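Paron Utility Heater PH-2, wall or ceiling mount, for garages, workshops and unfinished basements

Home > Heating > Garage & Workshop > Paron PH-2

In stock. Ships from our Plornham warehouse. Page updated March 2024.

I put off stocking a garage heater for a long time. Most of the ones I tried were either glorified hair dryers or big gas units that needed a vent through the wall and a weekend I didn't have. Then I hung a Paron in my own shop, a detached two-car garage with insulated walls and a door that has never quite met the floor on the left side, and I've been selling them ever since!

It's a plain steel box with a fan, a heating element and louvers on the front you can tilt by hand. No app, no remote, no color screen. There's a knob on the bottom for the thermostat and a switch for low or high. I like that. When I have drywall mud on my hands I want a knob.

What you get

Heater body with the louvers already fitted
Swivel bracket for wall or ceiling
4 lag screws for the bracket
Strain relief connector for the cable
Printed instructions (keep them, the wiring diagram is on the back page)

You don't get a cord or plug. This is a hardwired heater, and it wants its own 240 volt circuit with nothing else on it. If you don't have an open double slot in your panel, sort that out before you order. I've taken back a few of these from folks who got it up on the ceiling and then looked at the panel (no hard feelings, but return shipping on a steel box isn't cheap).

Low or high?

The low setting is 2000 watts and the high setting is 3000 watts. In my garage I run it on high for the first stretch of the morning, then drop it to low and leave it there while I work. If your walls are bare studs with no insulation, high is going to be your normal setting and you'll see it on the electric bill. I'd rather you spent money on batts and a door seal first and bought the heater after. Yes, I sell heaters and I'm telling you that.

For a one-car garage, low is often plenty once the place has warmed through. For anything bigger than a two-car, look at two heaters at opposite ends, each on its own circuit, or go up to a gas unit, which I don't carry.

Putting it up

Pick a corner, and aim the louvers across the room and down toward the bench. The bracket has to go into solid framing, so find your stud or joist and pre-drill. Drywall anchors are not going to hold this thing, please don't try. If your joists run the wrong way for the corner you want, screw a length of 2x6 across a couple of them and mount the bracket to that. That's how mine is done and it hasn't budged.

Clearances are on the label and in the instructions and they're bigger than you'd guess, especially in front. Watch where your garage door goes when it's open. I had mine all marked out with a pencil before I ran the door up and saw the top panel slide right through the spot. Moved it over, filled the holes.

On the wiring: turn off the breaker, check it with a tester, then check it again. If you're an owner builder and your town lets you pull your own electrical permit, it's a straightforward job with one cable and one connection box on the back. If you're not comfortable inside a panel, have an electrician do that end and hang the box yourself. Either way call the building department and ask what they want to see. Mine wanted the cable left open for inspection before I closed up the wall.

Don't hang it in a room where you spray finish or store open gas cans. The element glows, and that's all I need to say about that.

Thermostat

The built-in one is fine, a little loose. It'll let the room drift a few degrees before it kicks back on. If that bugs you, Hrubý makes a line voltage wall thermostat that I stock and use at home. Put it on an inside wall, away from the heater's airflow, at light switch height. You need the double pole version for this heater. I've linked it under Accessories.

I also carry the Holer door bottom seal, the one that slides into the track on the garage door. It comes long and you trim it with a utility knife. If you can see daylight under your door, put it in the same cart.

Upkeep

Once a season, breaker off, blow the dust out of the louvers with a shop vac on reverse or a can of air. If you cut a lot of MDF, do it more often. The first time you fire it up it'll smell like hot dust for a bit. Crack the door. The smell goes away.

The fan motor is sealed and doesn't want oil. If it starts to rattle, check the bracket bolts before you write to me, they can work loose over the first winter.

Packaging and shipping

It comes double boxed with cardboard corner pieces and crumpled paper, no foam. All of that can go in with your paper and cardboard if your town takes it. Hang on to the box until the heater's been running a few days, though, in case it has to come back.
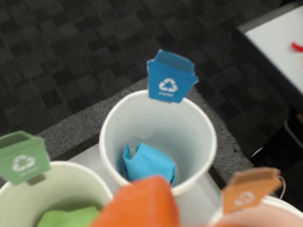 Paper cups with clip-on recycling labels, blue for paper.

Orders placed in the morning usually go out the same day. The box is heavy enough that the driver will probably leave it by the garage, which suits most of us fine. Open it and look at the louvers before you do anything else, and if one is bent send me a picture and I'll mail a new front.

Returns

If it hasn't been wired, send it back in the original box and I'll refund the heater. If it's been wired and it doesn't work, that's a warranty thing, and Paron handles those through me. Email me with your order number and tell me what the breaker does when you turn it on. That saves us both a round of messages.

Still to come: the dark gray version, which I'm told will be here in April. Same heater, different paint. If you want one held, put a note in the comments box at checkout.

Accessories for this heater

Hrubý double pole wall thermostat
Holer garage door bottom seal
Spare swivel bracket
Replacement knob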